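Canteen and tea point safety check: Posby hall, February
Filed under: Workplace Wellbeing > Checklists
14 comments | 6 shares

What a good one this was! Everything got looked at before the Wednesday lunch rush, and I came away with pages of notes.

1. Tables steady, edges smooth - PASS. No wobble, no splinters.

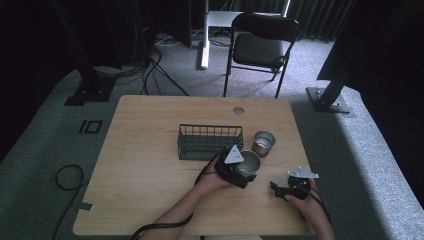 Item 1: table with rounded corners, green wire basket and metal cups.

2. Water heater guard fitted - PASS. The new Bachmann guard is a lovely solid thing and closes first time.

3. Cups and beakers - PASS. Metal ones only from now on, please. Run a finger along the rim and put any with a dent or sharp spot in the repair tray.

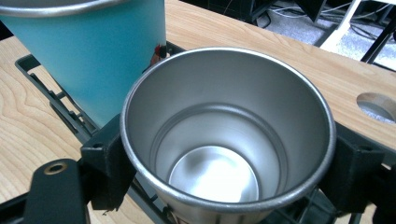 Plates are another matter. Three chipped ones were still on the shelf, so they've gone in the bin and Gandis will send replacements.

4. Walkway to fire door, 700 mm minimum - FAIL, then PASS. It measured 460 mm with the bread trolley parked there. Trolley moved, floor tape ordered.

5. Extinguisher tag in date - PASS. Unit 114, pin and seal both good. 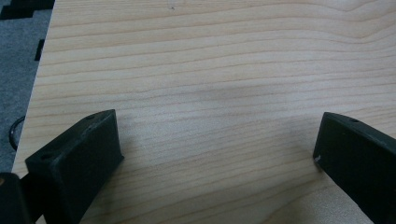
Checked and written up by Imogen Farrar
Health and Safety Lead, Grernitz Catering

6. Surfaces wiped between sittings - PASS. Spray bottles are labelled at last, hooray!

7. First aid box - ACTION. Blue plasters running low, burn gel missing. Top up before Wednesday. 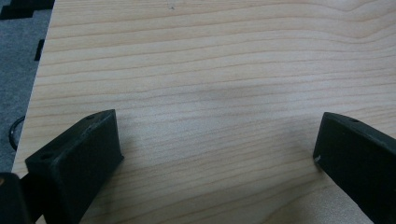
Item 6: tabletop, pale wood grain.

8. Fridge log - PASS. Filled in every single morning - brilliant work, keep it going.

Next check: same list, plus the store cupboard light.

Get new checklists by email. Unsubscribe at any time.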